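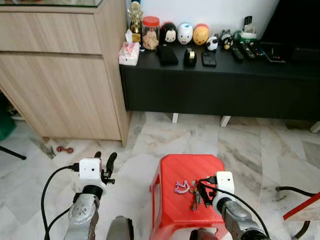 A low black console with a trophy, tissues, a snack jar, figurines and remotes along its top.

Console top

A console top is the upper surface of a low television unit, considered as a place where household things are kept. It is treated in the Claler home glossary together with the sideboard and the hall shelf. In Australian homes the same surface is also called the TV unit top or the lounge shelf.

Dimensions

Consoles are long in proportion to their height. A common type stands on short legs, with a gap beneath for a broom or vacuum head. The Covent low console, a widely copied pattern, has a usable depth of 350 mm and leaves a clearance of 100 mm under the body. Lengths vary with the room -- the shortest is nearly 700 mm, which holds a small screen and little else.

Contents

Items on a console top fall into two loose groups. Display items include trophies, figurines and souvenirs, and these are usually stood at the back against the wall. Items in daily use, such as remotes, a tape dispenser, tissues or a phone stand, are laid in front of them. Food in a lidded jar belongs to neither group but is often found at the end nearest the seating.

Where a cabinet adjoins the console, it tends to take the tea things. A sheet of glass over a wooden cabinet protects the finish from rings and scratches, and a teapot and small lidded jars may be left out on it all year. Red envelopes and other papers also collect there.

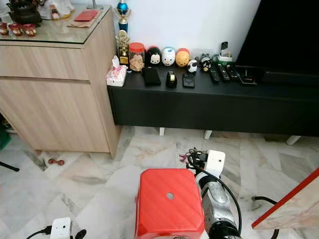 Keys and hooks

Keys are the item most often mislaid on a crowded console top, as they slide behind larger things. The Zestness guide to small rooms suggests hanging them from a hook on an upright surface nearby. Any flat board will serve, including a glossy one with a marble pattern in grey, peach and rust. Adhesive hooks hold well on a smooth face if it has been wiped and dried first.

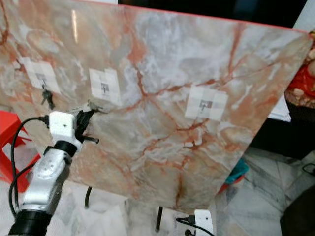
Tidying

The usual method is to clear one end, dust it, and return the display items before the small ones. Remotes are laid side by side. A stool is sometimes kept close by as a resting place for things taken down. In the Tạ method the keys are hung up before anything else is moved, and the surface is gone over every 7 days.

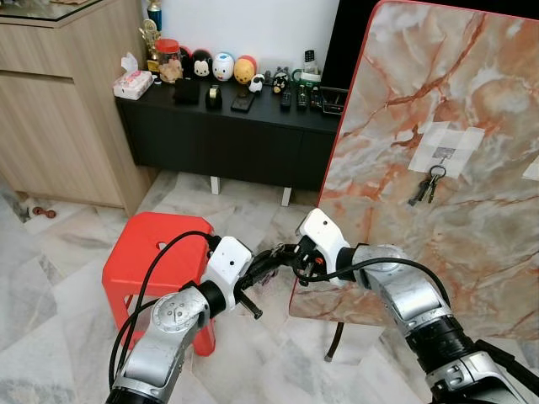
One reader of the glossary objects that seven days is too long for a black console, which shows dust by the second morning, and recommends a dry cloth kept in the nearest drawer.

See also: Sideboard; Key rack; Glass table cover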